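Flostarley Household Textile Care Records
Data card, version 3

Summary

The Flostarley Household Textile Care Records are a collection of written entries on how clothing and bed linen are stored, washed and repaired in private homes. Each entry was made by a member of the household in a paper diary and later typed into a table by project staff. The collection is intended for research on garment life, laundry habits and home storage. It contains text and coded fields only.

Maintainer: Bo-ram Hong, Min Institute for Domestic Studies
Last revised: 24 July 2019
Language of entries: English

Background

Studies of clothing use often rely on a single interview in which people are asked to recall what they did over a whole year. Such recall is weak for small and frequent tasks. A person may remember a ruined sweater but seldom remembers how many times it was worn between washes. The diary method used in this collection asks for a short note on the same day as the task.

The diary was first tried in the town of Plorkport, where 50 households agreed to keep it. The forms were then shortened. Questions on ironing were merged into one field after many households left them blank, and a field for airing was added at the request of diary keepers who hang worn clothing overnight before returning it to the closet.

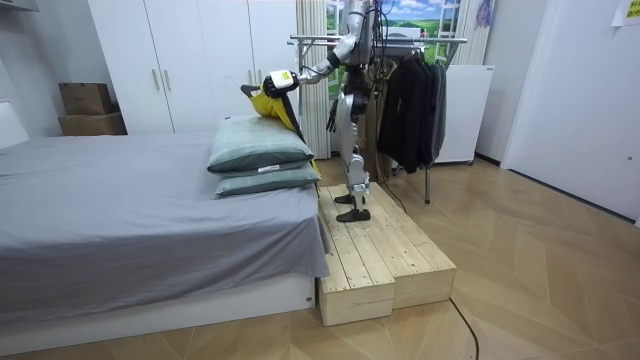
Yellow garment at the head of a bed, bedroom with wardrobe and clothes rack.

Contents of the release

entries.csv – one row for each diary entry
items.csv – one row for each garment or piece of linen named in the entries
households.csv – general facts about each household, with no names or street addresses
codebook.txt – full list of codes and their meanings

Main fields in entries.csv

household_id: a code assigned at random
item_id: links the entry to a row in items.csv
task: wash, air, fold, hang, mend, store, discard
place: room in which the task was done, as written by the diary keeper
days_since_last: whole days since the previous entry for the same item; blank for a first entry
note: free text, lightly edited to remove names

Entries run for 7 weeks in each household. A household may have skipped days within that period, and a missing day should not be read as a day on which no task was done. Diary keepers were asked to mark such days with a dash, but the practice was uneven.

Coding

Two coders at the Jitero office read every free-text note and assigned the task code. Where they disagreed, the note was passed to the maintainer for a final decision. The place field was left in the words of the diary keeper. As a result, the same room can appear under several names, such as "spare room," "guest room" and "sewing room." Users who need uniform room names should prepare their own mapping and report it with their results.

Garments placed on a bed, chair or rail between wearings are coded as "air" if the note mentions airing or drying, and as "store" if it does not. This rule was adopted late in the work. Earlier entries were reviewed and recoded to match. 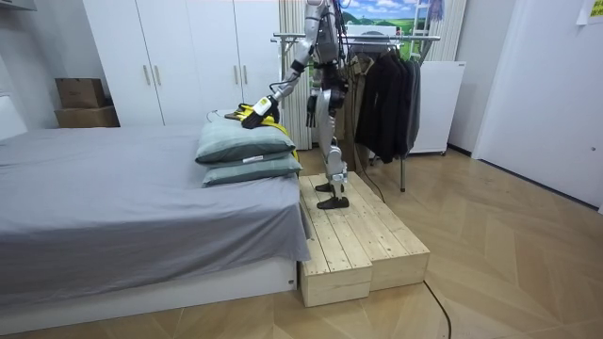 Are pillowcases and cushion covers counted as separate items?
Each one has its own row in items.csv if the diary keeper described it separately. Sets washed and stored together under one description share a single row, with the word "set" in the item name.

Known limits

The households were not drawn at random. Most joined through notices at libraries and laundromats, and people with a strong interest in clothing care are likely to be present in greater numbers than in the general public. Households with young children are few. The diaries were kept in October and the weeks that followed, so summer clothing appears mainly as it is being put away.

Color and fabric are reported by the diary keeper and were not checked against labels. Shared laundry rooms are recorded in 6 households only – too few to support comparison with homes that have their own machines.

Terms of use

The records may be used for teaching and for research that is not carried out for profit. Users must not attempt to identify any household. Copies of the tables may not be posted elsewhere, but summary figures may be published freely if the version number is given.

Corrections

Reports of errors should state the file name, the row and the nature of the problem. They should be sent in writing to the maintainer at the Min Institute. Accepted corrections are listed in the codebook with the next release.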